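Trosbridge Local History Society
Minutes of the General Meeting
31st August

Present: Abdul-Rahman Addo (chair), the secretary, the archive editor, the newsletter editor, and members as signed in the attendance book.

Apologies were received from the events organizer and from two members in Trirville.

1. Minutes of the previous meeting

The minutes were read and accepted with one correction. Under item 4, "parish register" should read "land register." The chair signed the corrected copy.

2. Matters arising

The secretary has written to the county records office about the missing index to the ferry accounts. The office replied that the index was never deposited with them. It may still be with the Nic Giolla family papers. The secretary will write to the family.

The loan agreement for the mill map has been returned signed. The map will stay with us until March and will then go back to the library in Trirville.

The question of whether members may take the reference copies home was raised again. The rule stands: reference copies do not leave the reading room. Duplicates may be borrowed for one month.

3. The Trosbridge flood of 1848

The archive editor reported on the transcription of the flood letters. There are 69 letters in the bundle. All have now been read through once, and the first group has been checked a second time against the originals. The handwriting in the later letters is harder, and in several places the ink has come through from the other side of the page. Doubtful words are being put in square brackets with a question mark.

Most of the letters are between the keeper of the toll house and his brother in Trirville. They cover the week before the water rose, the loss of the footbridge, and the long argument over who would pay to replace it. The brother's replies are not in the bundle and have not been traced.

A member asked whether the spelling would be corrected in the printed version. The archive editor said it would be left as written, with a short list of unusual words at the back. There was some discussion of this. Two members felt that general readers would be put off. The chair suggested printing the first letter both ways in the newsletter and asking for opinions. Agreed.

It was noted that the date carved on the wall by the lower steps does not match the letters. The letters put the highest water a day later. The secretary will look at the newspaper for that week before anything is said about it in print.

4. Money

The balance was reported and the statement passed around. The largest payment since the last meeting was for acid-free boxes. The society has been offered a grant of $2000 from the Nandota Fund toward printing the flood letters. The money must be spent within one year, and the fund's name must appear on the title page. The meeting voted to accept. There were no votes against.

The chair will sign the acceptance form and return it. The secretary will get prices from two printers for a paperback with a sewn binding and for one with a glued binding.

Annual dues will stay as they are.

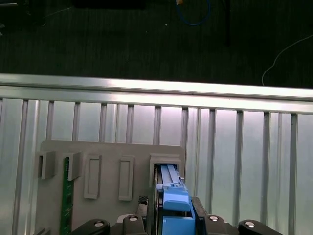
Page last changed: 31st August, by the secretary

5. Newsletter

The next issue will carry the first flood letter, a piece on the Trosbridge brickworks, and the second part of the Nic Giolla memoir. The newsletter editor asked that articles be kept to two printed pages and that they come with sources. Three articles came in without any last time, and one had to be held over.

A member asked for larger print. The editor said larger print would add a sheet to each copy and raise the postage. She will make up a sample page in the larger size and bring it to the next meeting.

Copies returned by the post office should be reported to the secretary so the address list can be brought up to date.

6. Walks and talks

The walk along the old tramway was well attended. The path beyond the second gate is overgrown and the group had to turn back there. The secretary will tell the landowner.

The talk on field names has been moved to the upstairs room at the library. The starting time is the same. Members who need the elevator should use the side entrance.

Abdul-Rahman Addo offered to give a talk on the toll house and its keepers, using the flood letters and the rent books. The offer was accepted with thanks. He asked to borrow the rent books for a month beforehand, and this was agreed on the usual terms, as the society holds duplicates.

It was proposed that the visit to Trirville be put off until the church tower is open again. Agreed.

7. Any other business

A member has been given a box of glass negatives by a neighbor. Some show the main street before the market hall was built. The meeting agreed that they should be copied before being handled any further. The archive editor will collect them.

The notice on the reading room door still has the old opening hours. The secretary will replace it.

The question of a joint meeting with the Trirville society was held over.

8. Next meeting

The date will be set when the library has confirmed its bookings, and members will be told by mail. Items for the agenda should reach the secretary 5 days beforehand.

The meeting closed with thanks to the library for the use of the room.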